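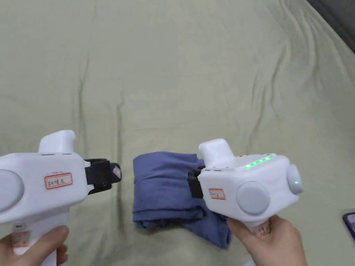 Linen and Folding Room Safety Checklist, Kurnarmont House
Walk-through by Flurina Reisinger, June 2024
Room 3, ground floor

Thank you all for being so patient while I wandered through with my clipboard again! I've put my comments under each item, and please do come and find me if anything sounds unfair.

1. Walkways and door clear: YES
Much better than in May. The Tallow carton that used to live behind the door has gone, and I could open it all the way for once.

2. Folding surface covered and free of pins: YES
Please keep running a flat hand over the cover before the first garment goes down. Océane Chan found a safety pin that way last month, and I'd so much rather we find them with a palm than with somebody's sleeve.

3. Cover hangs clear of the floor: NEEDS WORK
One corner was trailing by the window and I caught my heel in it (no harm done). Tuck it under, or fold the extra back toward the middle.
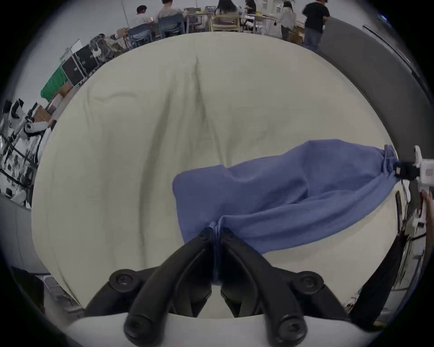 4. Cloth handled without snagging: YES, with a comment
Do take out the creases slowly when you have a garment stretched between two points. A quick tug is how seams go, and the soft cotton ones forgive us less than you'd think.

5. Folded stacks stable: YES
Shelf limit is still 70 pieces. Heavy things at the bottom, please, and T-shirts on top.

6. Seating and elbow room: YES
Push chairs in when you get up, even if you're only off for coffee.

7. Extinguisher tag in date: YES
Unit 237, by the Ashour cabinet.

8. First aid box: NEEDS WORK
Low on small bandages. Océane is ordering a box of 200 from Neltow.

Open items: 3 and 8. Initial the sheet by the door once they're done.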